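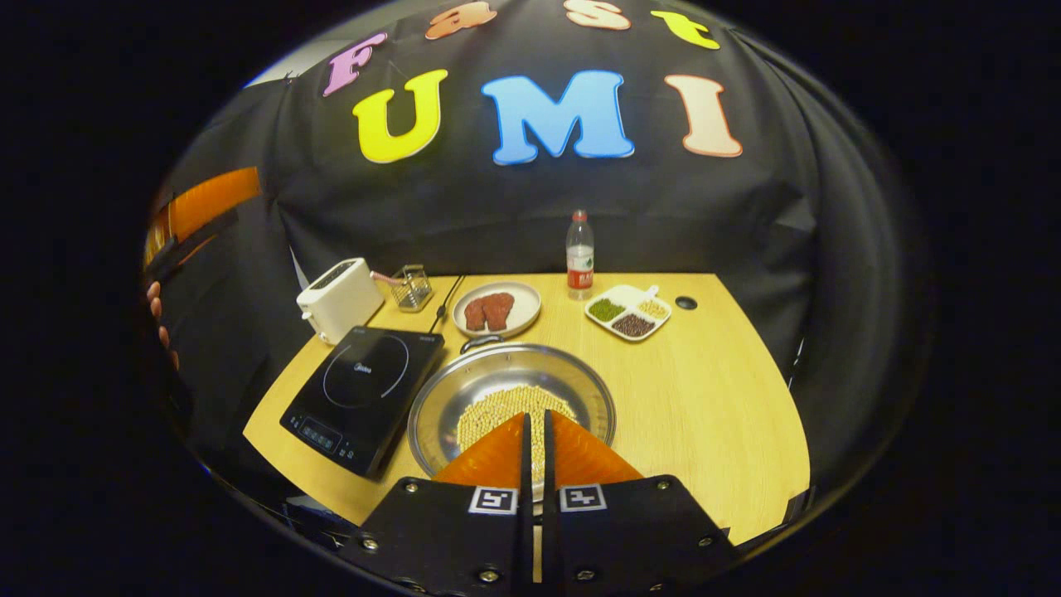 Odavell hand-held gripper, fingers over a pan of soybeans.

Odavell Hand-Held Gripper Kit
Shared workshop build, page updated May 26, 2024

We sell this as a kit of parts, and you should know what you're getting. It's a two-finger gripper you carry by hand to record kitchen jobs for a robot arm to learn from. The arm is extra. So is the patience.

The orange fingers are textured and fairly forgiving. Dry beans are a mean test for any gripper, and we make no promise that yours will pick up a single one. Each side carries a square marker so the software can judge how far apart the fingers are. Keep the markers clean. Cooking oil ruins them faster than the Celico tracking notes admit.

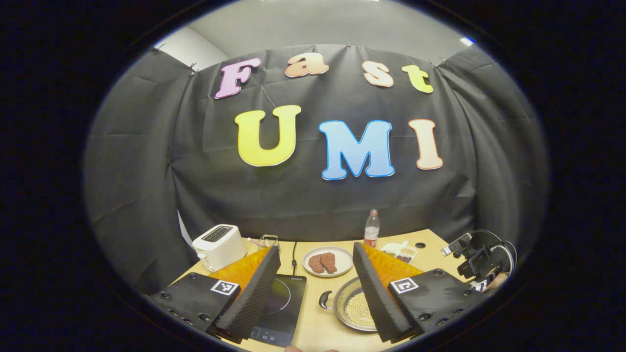

Fingers opened wide, with the cooktop, plate and toaster behind.

Other sellers quote 300 recordings as enough to teach a cooking task. We doubt it. Our Burkex bench build took almost 9 evenings to put together and line up, and the first 5 recordings went in the trash.

In the box: finger set, mounting plates, marker sheet, screws.
Not in the box: camera, cables, arm, anything you plan to cook.
Spare finger sets: packs of 3.
Software: Cha recorder, free download, thin manual.

Returns accepted on unassembled kits only. Next batch ships in November, if the plates arrive on time.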